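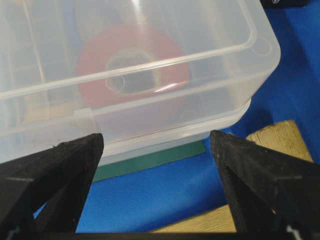

6 min read

I have spent most of the winter with the Ostivier tidying kit on my craft table, and I have come round to a view that I suspect the makers won't thank me for, even though I like the thing very much and would be sorry to send it back. They are selling it on the wrong promise.

The promise, if you have seen the Ostivier page, is speed. There is a lot there about how many items it can put away in an hour, up to 77 if you believe the chart, and a good deal less about what those items are or who owns them. Now, I sew and I mend and I cover old books for friends, and I can tell you that I have never once wanted my table cleared quickly. When I am in a hurry I sweep the lot into a drawer with my forearm, as my mother did, and no arm costing 843 pounds is going to beat that!

What I do want is for things to be where I left them, or where I'd look for them. A roll of red tape in a frosted box with the lid clipped down is a small pleasure, because you can see the red through the plastic from across the room and you needn't open anything to know. The kit is surprisingly good at respecting this sort of arrangement, once you have shown it what you mean (and showing it takes patience, I'll grant you, and a pot of tea or two). The fingers are plain, black, blunt things with a wide reach between them, and there is a little camera down at the wrist, so it looks at the job from much lower than I ever do. I tried the Negi arm at a friend's house in May and that one was quicker and rather grander, and it put my pinking shears in with the buttons.

Cloth is still a weakness. I keep blue fabric spread over the table more often than not, and soft folds are hard on any machine that would like the world to be flat. The people at Somoson, who handle the repairs, told me to put a stiff mat under whatever I want picked up, and I have done as I was told, mostly.

So my plea to Ostivier is to slow the thing down and say so proudly. Sell it to the menders and the model makers and those of us whose hands ache by teatime. We'd wait all afternoon for it, quite happily, with the wireless on.

6 comments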